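Ticket 494 — Gelton stream gauge, stage readings drifting high
Opened by: Marlies Eder
Status: waiting on parts

Stage at Gelton has read 5 cm above the staff gauge since the last download. Discharge from the rating curve is too high as a result. Logger clock and battery voltage are normal. 173 records flagged so far. 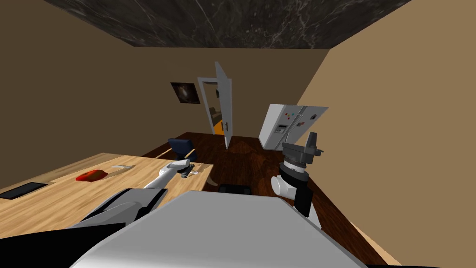
Swapped the pressure transducer cable for the spare from Pfister. No change. Offset is constant at low flow and grows with stage, so a datum shift alone does not explain it. The bench unit will be run next, indoors, on the wall between the open door and the white double-door refrigerator, with the vent tube left open. Suspect a blocked vent — desiccant was last replaced in August.

Do not publish Gelton discharge until this ticket is closed. Broler gauge is unaffected.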